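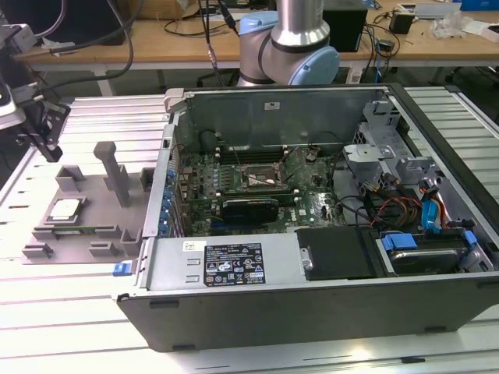
Desktop tower, side panel removed, with the graphics card in place.

Game Design 2, Week 5: Resource loops in management games

We use Grellora as the main case this week. The player runs a river port, takes in cargo and pays workers out of the harbour fund. Play at least as far as the second wharf before Friday.

A loop has a source, a store and a drain. In Grellora the source is docking fees, the store is the fund, and the drains are wages and repairs. You start with 700 coins. The second wharf costs 1,000, so you have to run the first one at a profit before you can grow.

Things to look for as you play:
- What happens to wages when a ship is late?
- Can you get stuck with no way to earn? Note the colour of the fund bar when it does.
- Does the game slow down once storage is full?

Compare this with Fulline, where stock spoils after 28 turns. Spoilage is a drain the player can't pay off, and it punishes hoarding. Naima Bennani's reading calls this "soft pressure". Wael Ouali's reply argues that most players just sell early and stop planning. Read both.

Tutorial task: in pairs, draw the loop for one building in either game. Label each arrow with a number taken from play. Then change one number and write a paragraph on what you would expect to break.

Hand diagrams to Puspita Osman at the start of the tutorial. Late work goes through the usual form.

Share (5) | 0 comments

This site uses cookies to remember your settings. Accept | Manage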